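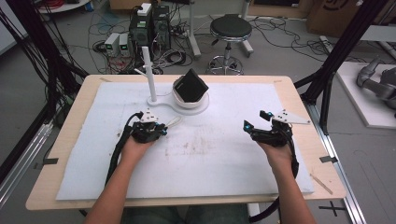
Photo: Ultine

Cover the table

A good worktable should spend most of its life under something cheap. I have believed this for 17 years, through three workshops and a spare bedroom, and I still lose the argument with people who have just bought a nice table and want to see it.

The table in the photo above is light wood with rounded corners, and most of the top is under a large white foam board. The board is scuffed gray and brown in the middle. That is the part I like. Those marks are on the board, and a board can be thrown out.

People who object to covering a table usually say that wood is supposed to get marked. A bench with burns and knife cuts shows that work was done there. I understand the feeling. I have an old bench with a deep saw cut near one end and I would not sand it out. But a heavy bench made to be cut into is one thing and a light table bought for a shared room is another. The first has plenty of wood to give up. The second may have a finish no thicker than a coat of varnish, and once that goes the top starts to stain, and after that no one wants to eat lunch at it, hold a meeting at it or take it home when the lease ends.

At Flemaline, where I ran the workroom for several years, we had a 60-inch table that was used for everything. Mornings it was for assembly. After 3 p.m. it was for packing. Before there was a cover on it, small parts went missing all the time, because they were brown and gray parts on a brown top. We put down a white board mostly to protect the finish, and within a week we had stopped crawling around looking for screws. White is a very good color for a work surface. It shows you what you dropped. It shows dirt too, and I count that in its favor, because a surface that hides dirt does not get wiped.

A cover also tells people where the work goes. With a bare table, things spread until they reach the edge, and then they fall off it. With a board, there is an inside and an outside. What you are working on sits on the white. Whatever is waiting sits on the wood that still shows, or somewhere else. I have never had to put up a sign about this. People see a rectangle and they use it.

Foam board is not the only choice and for some jobs it is a bad one. It dents. It does not like heat, and anybody who solders should use a proper mat. A blade will go through the face sooner than you expect. Hardboard is tougher, and a rubber cutting mat is better for knives, but the mats big enough for a full table are expensive and they curl if they are stored on edge. I keep coming back to foam board because one person can carry it, it can be trimmed with a utility knife, and it makes a quiet surface. Set a metal tool down on bare wood a few hundred times a day and you will learn to care about quiet.

There are two things people get wrong with it. The first is tape. They run tape all the way around the edge so the board cannot move, and then when it is time to change it they leave a gray line of glue on the table they were trying to protect. A few short pieces will do. If the board still slides, put a sheet of thin shelf liner under it. The second is waiting too long. A board that has gone soft in the middle no longer lies flat, and anything with a base starts to lean. Stands and holders need a flat place to sit. When a pole on a round base begins to tip toward the middle of the table, the board is finished, even if the corners look new.

I would go further and say the date should be written on the underside when it goes down. We did that at Flemaline and found that a board lasted from March to July with steady use. After that we stopped guessing and just bought the next one.

The floor is a harder subject, and I have less company in my opinion of it. Look past the table and there are two computer towers, a pair of power supplies and a good many cables down on the gray floor. Nearly every workroom I have been in keeps its equipment there. The usual argument is that the floor is free and the table is not. Power supplies take up room you would like to use for the work, towers are heavy, and cables will find the floor whatever you do.

I think this is a false saving. A display down by your ankles has to be read by bending over, so people read it less often. Cables on a floor share it with the wheels of the stools. I like a wheeled stool a great deal – a round padded seat with no arms lets you get close to a table from any side – but its casters need clear floor, and a caster meeting a cable will stop you short. A low shelf, even a plank on two crates, gets the boxes up and leaves one route for the cables to take. Lukora sold a plain steel shelf on casters that I used until the wheels gave out, and Cheon made a shorter one that fit under a window. Either would do. So would something pulled from a garage.

Doing this costs very little compared with what stands on the floor in most rooms. I once worked in a place that would approve a 1000-dollar instrument in an afternoon and then put off buying a shelf for most of a year. The shelf was considered furniture, and furniture came out of a different budget. The instrument sat next to a mop bucket the whole time.

So my advice to anyone setting up a room is to spend the first small money on the surfaces. Buy the ordinary table in a size you can walk all the way around. Cover most of it with something white and flat, and leave a strip of the real top showing along the edges so your wrists have somewhere to rest. Get a stool that rolls. Put a shelf within reach before the first box is unpacked, because whatever goes on the floor on the first day will still be there when you move out.

And buy two boards. The second one goes behind the door, where you will see it each time you leave.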